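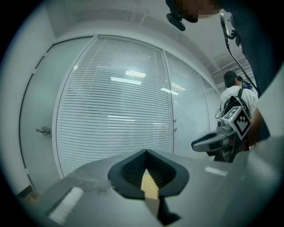
Photo: Prastolska / Montoya building

Tincuța Neagu
Oct 29, 2022

Right, a few of you asked what my job is these days, so a thread! I'm still in office services at Prastolska, still in the Montoya building. But a good part of my week now goes on teaching a robot to do the bits of my job my knees complain about.

The tool is a hand-held gripper. You hold it, squeeze, and it picks things up the way the robot's own hand would. It records as you go. No robot needed on the floor while you're doing it, so we can work in the corridors while people have meetings behind the glass.

The square black-and-white pattern on the cube is for tracking, it tells the system where the gripper is and how it's tilted. I spent my first morning covering it with my sleeve. Lots of takes in the bin.

The black pad with the little ribs is the fingertip. I'm oddly fond of it. It grips a paper cup better than I do with hand cream on.

The robot itself is called Avus and it lives on the ground floor. Ritura is the software side: you log each take, say what the task was, mark it good or bad. When there's enough good stuff on a task it goes into training and a bit later Avus has a try.

So what are we teaching it? Evening round, mainly. Mugs off desks and into the tray, paper into the recycling, marker pens back in the pot, post into the right pigeonhole. Dull if you do it every day for years. Fascinating if you have to work out HOW you do it.

Because you really don't know how you pick up a mug until you've had to do it with two stiff fingers! I go for the handle when it's facing me, and the rim when it isn't, and if there's tea left in it I slow right down without noticing. All of that goes in the recordings.

We've logged 2,710 takes since September. 1,379 of them were marked good enough to train on. I thought that was terrible, and then the engineers told me they were delighted. (I'd like it higher. I'm competitive.)

Most of the rejects are boring. Gripper dropped out of tracking, phone locked itself halfway, someone stopped to chat and forgot to end the take. I have ended up with a four-minute recording of me talking about my sister's kitchen.

The bit I wanted to write about is what it's done to the team, more than the kit.

There are three of us on services here. When the project was announced we all assumed the same thing, and I won't pretend we were cheerful about it. Analyn asked it straight out in the meeting: are we training our replacements? Good on her.

The answer was a written one, and we made them put it in our contracts before anyone picked up a gripper. Nobody's hours go down during the trial, recording is paid at a higher rate, and we get a say in what Avus is allowed to do afterwards. I'd tell anyone in the same spot to ask for it in writing first.

It doesn't settle everything. The trial ends one day and I don't know what the place looks like in five years. I'd sooner be in the room while it's being decided, though, and I am in the room now, which I wasn't before.

Analyn Sarmiento, by the way, is brilliant at this. Best good-take rate in the building. She used to do alterations for a dress shop and her hands are so steady. The engineers now get her to show new people, including other engineers, and I enjoy watching that a great deal.

She's also the reason the post task works at all. They'd set it up with every envelope lying flat and square. She said, have you ever SEEN our post? Then tipped a whole bag of it over the table. Takes got messier and Avus got better.

What's changed in my actual day: the evening round used to be me, on my own, after everyone had gone home. Now Avus does the mugs on one floor and I follow behind and fix what it gets wrong. It's slower than I am. It's also doing the bending.

Things it's good at: mugs, cups, bottles, anything that stands up by itself. Things it's hopeless at: teaspoons. Flat on a desk, it just pushes them along until they reach the edge. We have lost teaspoons to this project.

Doors are a work in progress too. A lever handle looks like the easiest thing in the world, but you're pressing down and stepping back and keeping your weight right all at once. I've recorded so many doors that I reached for my own bathroom door at home with a sort of pinch.

Physical side of it, since somebody in my DMs asked. The gripper isn't heavy for one take. It is heavy after a morning. We said so, and now there's a limit: 40 minutes and then you swap or do desk work. My wrist has been fine since that came in.

The other thing we asked for was a say over the recordings. The camera sees whatever's in front of you, and that includes people. Faces get blurred before anyone labels anything, and if a colleague doesn't fancy being on a take they say so and it's deleted. Hardly anyone has. Having the choice matters anyway.

Blinds stay shut on the meeting rooms while we're recording alongside them as well. That was Legal's idea and I grumbled, but people have got used to it.

Funny side effect: people talk to us more! Someone walking down the corridor with a gripper gets stopped every few steps. People who've nodded at me for years have found out my name. A chap from accounts wanted a go and was so bad at it, he came back at lunch for another.

I've also started writing the task notes myself. I'd never written anything at work longer than "fridge is being cleared". Now I write down what counts as a good take and what doesn't, and the engineers follow it. They argue with me first -- then they follow it.

Do I love every bit? No. Labelling is a slog, and a bad week of tracking makes you want to put the thing in the recycling yourself. But I go home less tired than I did last year and I've usually got something to tell people over dinner.

Next up is restocking the printers. I've been told paper trays are "a hard one". Analyn has already got opinions about how the reams should be stacked, so we're starting with those.

Happy to answer questions if you do this sort of job -- cleaning, post, kitchens, any of it. And if you've found a way to get a teaspoon off a flat desk with two fingers, please, please send it.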